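Home Forums Football Transfers Fantasy Log in

Parry new deal – am I the only one not sold?

touchline_tom
133 league minutes since April and the club hands Parry a long contract. Everyone is raving about one cup goal. Skidelov got less for a full season up front.

kopside24
He was injured for most of that. You left it out.

touchline_tom
Left it out since he was benched after he came back, too. Jemanov picked Dutine ahead of him every time.

Zsófia Antal
Dutine is 24 and isn't getting any quicker. I'd take Parry's first touch over his, but I wouldn't pay starter money for it yet. Where does the "long contract" part come from? The club statement gives no length. 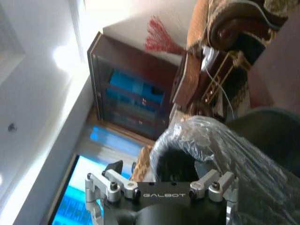
Crumpled clear plastic bag

kopside24
It was in the local paper. Same guy who had Skidelov leaving twice, so believe it if you want.

Đức Khúc
I was at the cup game. The goal was a deflection – a big one – and he lost the ball for theirs. Gate was 2735 and half of us were groaning by the break.

kopside24
Deflections count. Strikers live on them.

Đức Khúc
Sure, show me 2 more and I'll shut up.

touchline_tom
Still waiting for a link on the contract length.

Related threads
Dutine or Skidelov on Saturday's bench?
Jemanov's press conference, full of nothing
Worst away kit ever

We use cookies to improve your visit. Accept Manage settings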